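Laundry Room, Botonlow House

Galleries > Rooms and Buildings > Botonlow House
June 3, 2018

Botonlow House is a 14-floor apartment building put up for long-stay tenants, and I have rented there on and off since it opened. Most of the galleries on this site cover the parts of a building that get drawn and talked about: lobbies, stairwells, roofs. The laundry room gets more daily use than any of those. People pass through it with bags, set a load going and leave again, and it has to work for tenants who can read the signs and for tenants who can't.

I kept to the machines and the corner around them. My interest was in doors, seals and drums, the parts a tenant handles on every visit and stops seeing after the first week. The notes under each picture are short. Longer ones on how the room is run come at the end.

Click on a picture for the larger version.

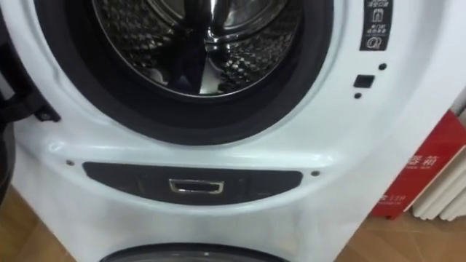

5 min read

1. Upper drum of the stacked unit, door open. The steel is covered in small perforations and raised dimples set in a honeycomb-like pattern, with a polished paddle standing up in the middle. The gasket is dark gray rubber and thick.

The black label to the right of the opening is in Chinese, with a few pictograms for those who don't read it. Tenants new to the building tend to go by the little bottle or container and guess the rest.

A stacked unit saves floor space and costs you some reach. With the upper door open the drum is easy to load for a person of average height. The lower one means crouching, and most people put their bag down on the floor first. I have seen tenants leave the bottom drum free and wait for the top one.

The gasket is the part I would look at first in any shared machine. Small things end up in the fold – coins, hair ties, the odd collar stay – and the building asks everyone to run a finger around the ring before loading. A notice to that effect went up in November and has been replaced twice. Ľubomír Bartoš, who lives two floors above me and used to service machines for Surnelier, checks the fold every time he comes down. He told me the paddle is worth a look as well, as a small sock can sit behind it and stay there through several loads.

The same goes for closing the door. Push on the edge near the latch until it clicks. Pushing on the middle works most of the time, and then one day it doesn't and the machine sits there doing nothing until you come back for your clothes.
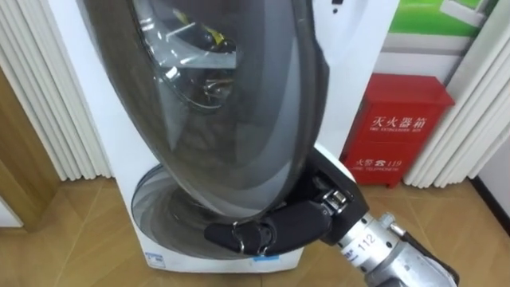 Lachlan Paterson

2. Front-loader with its door swung wide. The door is smoky gray see-through plastic in a thick black rim, deep enough to pick up reflections from the room. There are two small blue-and-white stickers low on the front panel.

The red cabinet to the right is for fire extinguishers, as the large white characters on it say, with 119 given as the fire number. A framed picture or poster hangs over it, bright green at the top.

I like the tinted doors less than the clear kind. You can see that something is in there, but picking out one gray sock against a gray drum takes some patience. On the other hand they hide scratches well, and a door in a building like this gets knocked by a lot of baskets.

The door needs a fair amount of room to open. If you have a bag or a stool with you, keep it out of the swing, and keep it away from the red cabinet as well. The building is strict about the cabinet. A tenant on my floor left a folded drying rack against it one evening and found a note on it by morning.

Notes on the room

Payment is by a prepaid card from Marikar, sold at the front desk. Before that there was a coin box, which jammed. The card reader has been more reliable, though the desk closes early and there is no other place to top up.

The building's log shows 287 loads for last November, the busiest month so far. Heating season starts then and people wash their heavier bedding. In summer it drops off, and you can usually walk in and find a drum free.

Detergent is up to you. The desk sells a liquid called Stoleo in small bottles, which is fine for shirts and not much good on kitchen towels. I bring powder from home in a jar. Use less than the packet says, as too much leaves a film on the gasket that the next person has to deal with.

Leave the door open when you are done. This is printed in the tenants' handbook and repeated on the notice, and it is the rule most often skipped. A closed drum smells after a day or so – the rubber holds it longest – and wiping the ring afterwards only helps a little.

If a machine stops partway through, write the time on the sheet and tell the desk. Don't pull on the door. The lock lets go by itself after a few minutes, and the one broken latch we have had was from somebody who didn't wait.

Pictures may be used with credit. Larger files are available on request through the contact page.

Next gallery: Botonlow House, Mail Room and Back Stairs
Previous gallery: Botonlow House, Roof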